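# Kitchen sessions: what are your house rules?

**Board:** Handheld grippers & home data collection > Good practice

---

**bivor_hayes**

Hi all, Aoife Hayes here (some of you know me from the old Bivorcombe list). I'm rewriting our house rules sheet for people who record with handheld grippers in real kitchens, and I'd love a sanity check before it goes out in October. We call it the Ilum sheet and it has grown to 2 pages, which I already think is one too many.

The draft, short version:

- Hot stuff off and unplugged before the grippers come out. Kettle, cooktop, rice cooker, whatever's there.
- Anything with a name, address or phone number on it goes in a drawer. Same for family photos and mail.
- Food-contact items get washed after the session, every time, even if they were only picked up once.
- Two hands, two tools. Don't put one down to fix something with your bare fingers while you're recording. Stop, fix it, start a new take.
- Leave the rest of the kitchen the way the household keeps it.

That last one is where I'm expecting a fight, so go ahead!

For a sense of the kind of task I mean, chopsticks and a basket on a kitchen table:

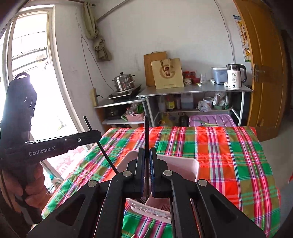

*Chopstick in the fingers, pink basket below. Plaid cloth stays on.*

We do a lot of thin-object work like this, and it's where most of my rule questions come from. A chopstick held upright in ribbed pads is a pretty unforgiving thing, and people get tempted to cheat the grip with a knuckle.

---

**torquewrench_dan**

Okay, I'll start the fight. I would not allow that tablecloth. It's patterned, it's got wrinkles in it, and it hangs over the side of the table. If somebody hooks a sleeve or a tool on that edge, the basket goes with it. Our rule is bare table or a flat mat, period.

Also "leave the rest the way the household keeps it" is way too loose for me. I can see a steamer on a cooktop back there, a kettle, cords down the wall, bottles on the shelves. What's the keep-clear distance? A rule without a number gets ignored by the second session, in my experience.

---

**bivor_hayes**

Fair on the number. The old sheet said 1000 mm between the work area and anything that heats up, and I took it out because half the kitchens we go into are too small to meet it. People just wrote "yes" on the form and carried on, which felt worse to me than having no figure at all.

On the cloth I disagree. People have tablecloths! If we strip every table, we end up with 200 recordings of the same bare surface and then everyone's surprised when the policy falls apart on plaid.

---

**mossy_ledger**

I'm with Aoife on the pattern and with Dan on the overhang. Those are separate problems, no? Keep the cloth, fold the overhang under or clip it. We use the little picnic clips, they cost next to nothing and they don't mark the table.

One thing I'd add to the list: look at what's facing the tool before you hit record. Doors especially. An open door means somebody can wander through, and then you've got a person in the take who never signed anything. Our rule is door shut or a second person standing by it. I'd also want packaging on the privacy line. I can read the characters on that gift bag just fine. It's probably harmless, but I'd rather have people in the habit of checking.

---

**torquewrench_dan**

Clips would work for me. I take back "period."

Still not happy about the heat rule, though. "Off and unplugged" is good, but who checks? From a picture I can't tell you if that cooktop is live or not, and neither can whoever reviews the take. Make it a spoken step. At Dridero we had the operator say "heat off, plugs out" at the start of each take, and if the line was missing, the take got tossed. Annoying for a week and then everybody did it without thinking.

---

**bivor_hayes**

Ooh, I like the spoken check a lot. Stealing that. It also gives me something to put in place of the 1000 mm line in small kitchens: spoken check always, distance where the room allows it, and if it doesn't, write down what you did have.

@mossy_ledger door rule is going in too. I'm less sure about brand names on food packaging. If we clear every label, the counter ends up looking like a showroom. Names and addresses yes, sauce bottles no?

---

**mossy_ledger**

Sauce bottles no, agreed. Gift bags I'd still peek inside, people leave cards in them.

---

**tamihana_k**

Jumping in from the Tamihana group. We have to go through other people's sheets when we merge sets, so a plea from the receiving end: number your rules and put the version on every session log. We once got a batch where the log said "rules followed" and there were two different sheets floating around with opposite instructions about washing up. Session 2602 is still sitting in my "ask somebody" folder.

On the knuckle thing, please make that its own rule. If a bare finger nudges the chopstick, the gripper data says one thing and the object did another. I'd much prefer a dropped chopstick. Drops are fine! Keep them in, tag them, move on.

And what do you all do about the second tool when only one is working? Ours has to stay in view and still. I know other groups let it roam.

---

**torquewrench_dan**

In view and still, same here. Roaming is how you get tools knocking into each other over a basket.

---

**bivor_hayes**

Hmm, I'd let it move if it's doing something, like steadying the rim. Waving around, no. I'll write it as "moves only with a purpose" and Dan can complain about the wording when he sees it.

Numbered rules and version on the log, yes, absolutely. I'll post the new draft in this thread once I've squeezed it onto one page (small font doesn't count as cheating). If anyone has a washing-up rule that covers wooden utensils, send it my way, mine only talks about plastic and steel.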